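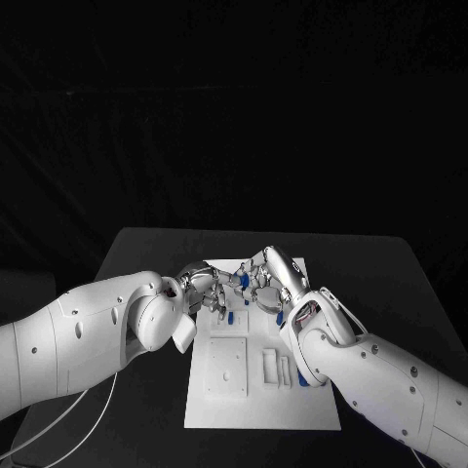
# What the Driver Said at Holetti

The statement came to my desk in a green folder, already translated, already initialed by two people who had not been in the room. It ran to 11 pages. I read it standing up, because the last man to use my chair had broken it.

According to the statement, the driver had picked up a load of tile adhesive at the Drudex yard and driven it 253 miles to the crossing at Holetti. He had stopped once for coffee. He had not opened the doors, and he had not heard anything. When the officers cut the seal they found the adhesive, and behind the adhesive a plywood wall, and behind the wall a space with blankets and water bottles in it and no people.

That was the case. A hidden room on wheels, and nobody in it.

"It's a smuggling truck," said my supervisor. She wanted it closed before the ministry's press conference. "You don't build a wall like that for adhesive."

"No," I said. "But who was he smuggling?"

"Whoever got out."

"The seal was whole."

She looked at me the way you look at a dog that won't come in. "Then they put a new one on. Talk to Espinoza and write it up."

Efraín Espinoza was in the small interview room on the second floor, the one where the radiator knocks. He was a wide man in a thin jacket, and he had folded his hands on the table as if somebody had told him to keep them there. I introduced myself. He said he had already told it.

"I read it," I said. "It's very tidy."

"I'm a tidy person."

"It says you used the phrase 'at no time did I have cause for suspicion.'"

He thought about that. "Did I?"

"Page four."

"I said I didn't hear nothing. Maybe it's the same."

Maybe it was. I have seen a lot of statements and the translators do like to iron them. But I had also seen the press release, which was written before the statement was signed, and it used the words "cause for suspicion" too.

I asked him about the coffee stop. He said it was the place in Cusi with the blue pumps. I asked how long. He said long enough to drink a coffee. I asked who paid him to stop there, and he unfolded his hands for the first time.

"Who says somebody paid me?"

"There's a decent place right outside the Drudex yard. Everybody uses it. You drove two hours to have a bad coffee in Cusi."

The radiator knocked. He looked at it, and then at the door, and then at the little red light on the recorder.

"Does that have to be on?"

I told him it did. That was true, and I have wondered since whether I should have been less truthful.

"Two thousand," he said at last. "Not dollars. Two thousand of ours, so, a month's rent. A man called me. He said, stop in Cusi, go inside, sit with your back to the window."

"What man?"

"Jedo."

"Is that a first name or a last name?"

"It's what he said on the phone."

I wrote it down. Every one of these files has a Jedo in it somewhere. He is never found, he has no face, and he takes the blame for whatever is left over at the end. When I was new I used to go looking for him. I once spent most of a winter on a Jedo who was, as far as I could ever establish, a prepaid phone in a drawer.

"So they got in at Cusi," I said.

"I don't know. I had my back to the window."

"And where did they get out?"

He shook his head. He didn't do it like a man refusing. He did it like a man who had been asking himself the same thing in a cell all night.

"When I came back out the truck was the same," he said. "I know how she sits. You put 35 people in there, I feel it on the first hill."

"Who told you it was 35?"

He stopped.

"Who told you the number, Mr. Espinoza?"

"The officer. When they arrested me. He said, where are the 35."

I turned the pages of the statement, all of them, front and back. There was no number in it. There was no number in the arrest report either. I had read that on the bus, twice, since the first time I thought I must have missed something.

"Which officer?"

"Tall. He was the one who cut the seal. He was angry, you know? Before he cut it he was happy, he had a man there with a camera and everything. Then he looks behind the wall and he's not happy. He comes and puts me against the cab and says it. Where are the 35."

I left the recorder running and went out into the hall, where there is a window over the parking lot. The cameras were already setting up by the front steps. Somebody had brought a lectern.

The ministry had promised results in January. It had said so on the radio, more than once, in the voice it uses for promises. And a ring that nobody in my building had ever heard of had been discovered just in time, with a truck to stand in front of and a driver who spoke in complete sentences.

I am not saying what it was. I don't know what it was. There is a version where an informer gives the tall officer a good tip and the people behind Jedo smell it, and they send the truck on empty. In that version 35 people are still sitting in a barn outside Cusi, and they have paid. There is another version where there were never any people, only a number and a wall. I went down to the evidence room and smelled the blankets. They smelled like a store.

But I have been wrong about a smell before.

My supervisor found me at the bottom of the stairs. "Well?"

"He says an officer knew how many to expect."

"He's a smuggler. What would you say, in his chair?"

"Probably the same thing," I said. "I'd like to send a car to Cusi."

"For what?"

"Barns."

She almost laughed. Outside, someone was testing the microphone, one two, one two, and the sound came through the wall like a neighbor's television.

"After the press conference," she said.

"If they're there, they won't be there after the press conference."

"And if they're not there, I've sent a car to look at barns." She held out her hand for the folder. "Is it signed?"

It was not signed. There was a line for me at the bottom of the last page, under the other two sets of initials, with the date typed in beside it: January 25, 2025. They had gotten the date right, at least. I asked if I could borrow her pen, and when she gave it to me I wrote "number of persons - source?" in the margin of page four, as large as I could, and I put my initials next to that instead of on the line.

Then I went to find out who had the keys to the gray Ford. The man at the motor desk said it was reserved for the ministry. I told him I was with the ministry. He looked at my shoes, and he looked at the clock, and he slid the keys across the counter and asked me to have it back by six.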